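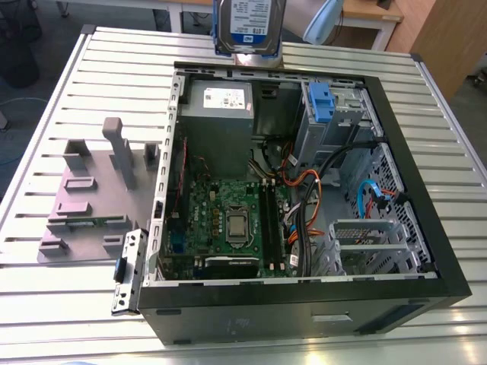

Item 1. Barredo disassembly cell, trial at the Bovcombe site. Hagos Hailu reported on the trial of the Barredo cell, on offer to us from Nemance as a package of arm, gripper, wrist camera and software. The task chosen for the trial is hard drive removal from desktop towers, as this takes up most bench time at present. The test machines are Dell towers, laid on their side on the slatted table with the side panel off. Drives are 3.5-inch, the WD 1.0TB being one of those handled, and they sit in a blue bracket or carrier depending on the case. Hagos said the catches on these are the main difficulty for the gripper.

Up to the date of this meeting (24th July) the cell had been given 129 towers. It took the drive out of 62 without help. The remainder needed a person to free the cable or finish the pull. The meeting agreed this was below what Nemance had led us to expect in June, but the later runs were better than the early ones.

Item 2. Cables. Hagos asked for it to be minuted that the SATA data and power leads are the slowest step. Nemance propose a different set of fingertips. No charge for these during the trial.

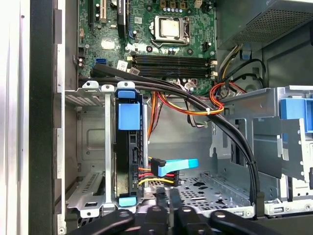
Wrist camera view, drive in its cage with leads attached.

There was a question about whether the wrist camera could be used to read drive labels for the asset register. Nemance say yes, as an extra. Not wanted at this stage. Labels will go on being scanned by hand.

Item 3. Cost. The quote is for a monthly hire of 1,093 pounds, with a one-off fee of 500 pounds for setting up. Farkel have offered a similar cell but have not yet sent prices. It was felt we should not sign with anyone until these are in.

Item 4. Siting. The table can stay where it is. The floor cable needs a cover.

Actions
Hagos to try the new fingertips and report back.
Hagos to chase Farkel for prices.
Nemance to be asked for a written list of tower models the cell can handle.

Any other business. None.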